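**FOR RELEASE 10/16/20**

# Trirnell and Darneo Extend Store Shelf Recording Program

GRIMAMAU - Trirnell and Darneo said Friday that they will extend their joint program to record everyday shelf work in retail stores. The recordings are used to train Ye, a learning system under development at Trirnell for robots that stock and pick goods.

The program began in March. Workers record themselves from head height as they take products down, turn them, and put them back in place. To date, 1,642 recordings have been accepted into the training set, all of them made in two stores operated by Darneo.

Household cleaning products are the first full category to be covered. Bottles in this category differ in shape, cap and grip, and many stand close to their neighbors - a setting in which earlier versions of Ye often chose a poor place to take hold.
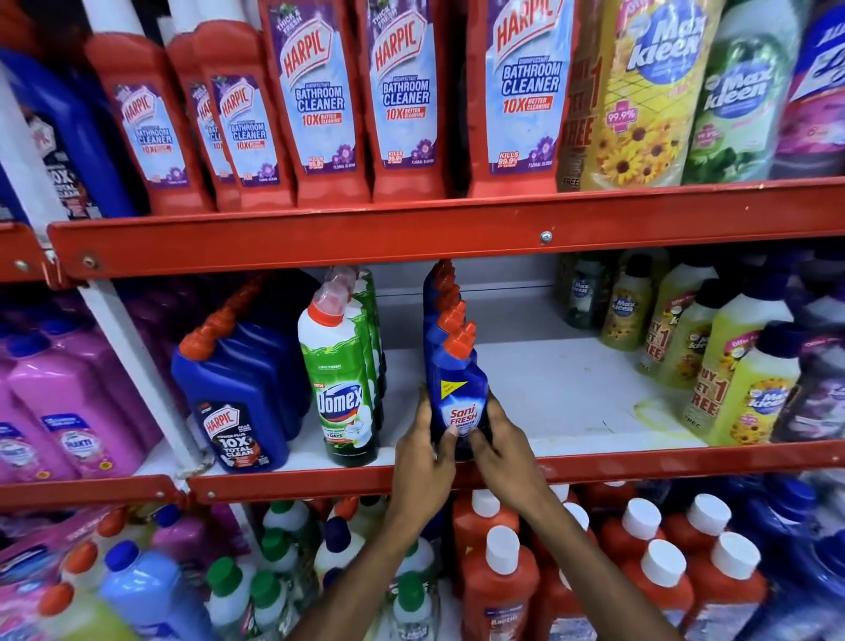
*Two hands grip a bottle of Sani Fresh toilet cleaner on the middle tier of a store shelf.*

Each recording is reviewed before it is added to the set. Reviewers at Trirnell mark the moment of first contact, the position of each hand, and the point at which the product leaves the shelf. Recordings in which the hands pass out of view are returned and the task is repeated. Failed grasps and dropped items are kept and labeled as such.

Under the extended agreement, recording will continue at both stores and will add packaged foods and paper goods. Darneo will make 80 further hours of store time available, all of it outside opening hours. No customers will be recorded, and workers may leave the program at any time without effect on their regular shifts.

Trirnell plans to test the next version of Ye on a two-armed robot at its Grimamau laboratory once the packaged foods category is complete. No date has been set for trials in a working store.

**About Trirnell**

Trirnell develops learning software for robots used in retail and storage. Its main office and laboratory are in Grimamau.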